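Old desktop drop-off: quick answers

Do you take old Dells?
Yes. Any desktop, working or not. Limit 2 per household.

Can I leave the processor in?
Please do. Leave it in the socket, lid closed. Memory can come out if you want to keep it.
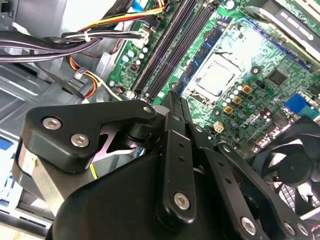 Hassanpour, bench lead, Undon Parts Desk

Do I need to wipe the drive?
Pull it or wipe it, your call. We dont do it for you. Keep the screws!!

What about all the cables?
Leave the power supply plugged in to the board. No snipping cable ties.

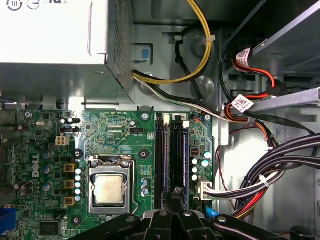
Same goes for the red SATA cables, we reuse those. Labels stay on.

Where and when?
Mirden side door, Cinanville. Open till 5 thru December. Fee is $2 per tower, cash olny.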